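Tastisby Community Boards
Royalty and Society > Television Coverage

Thread: The Fluvulance documentary on the royal household and the balcony sequence

Wilo_Reader
Members are invited to comment on the second part of the Fluvulance documentary, shown last month. My concern is with the balcony sequence. The narrator states that the two brothers did not speak during the flypast, yet the program shows them for 11 seconds in total. I do not consider that sufficient evidence of a quarrel, and I would ask that replies address the broadcast itself.

northgate_archive
I must respectfully disagree. The seating plan at the church service that morning placed the brothers 3 rows apart, and such plans are approved well in advance by the household. The balcony should be judged together with the service.

Wilo_Reader
The seating followed the order of precedence. It was the same at the jubilee service, when relations were by all accounts cordial.

Dönmez
I have watched the sequence 4 times. The younger brother turns his head and says something as the second group of aircraft passes. The narration speaks over that moment — a choice made by the producers, and a regrettable one. I would also note that the duchess's green coat was described as new. She wore it at the harbor opening in September.

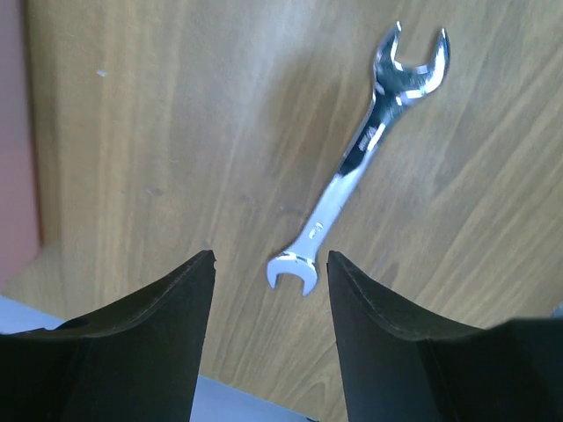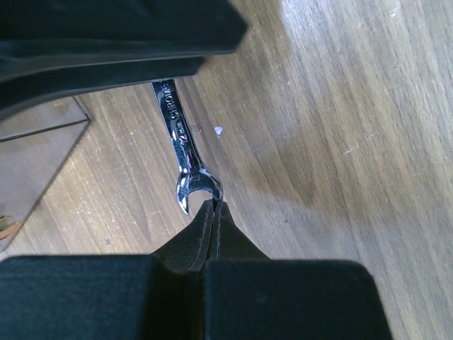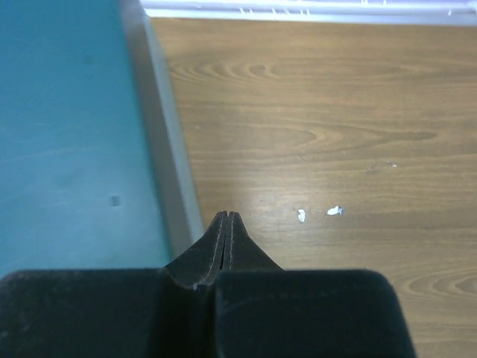
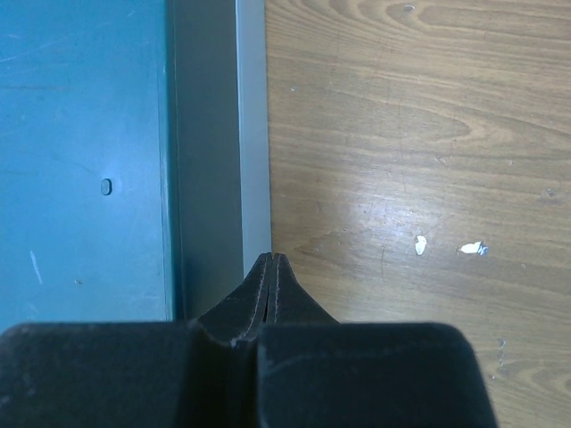 Wrench on the wood surface, first two; gripper fingers, all four.

northgate_archive
Thank you. I accept the correction regarding the coat. I do not accept that a turn of the head amounts to conversation. He may have been addressing the child in front of him.

plainhatcher
It is my view that both parties are reading too much into a public appearance. Members of any family may stand in silence while aircraft pass overhead. The more serious fault lies in the use of unnamed courtiers, 2 of whom contradict each other on the matter of the Christmas invitation.

Dönmez
Agreed as to the courtiers. The first says that the invitation was withdrawn, and the second says that it was never sent. The program makes no attempt to settle the point.

Moderator
Members are reminded that remarks on the health or marriage of any person are not permitted under the board rules. One reply has been removed. Discussion of the Christmas invitation should continue in the existing thread on that subject.

Wilo_Reader
Noted. Does any member know whether the third part will cover the overseas tour? The listing gives only the time, 9 p.m.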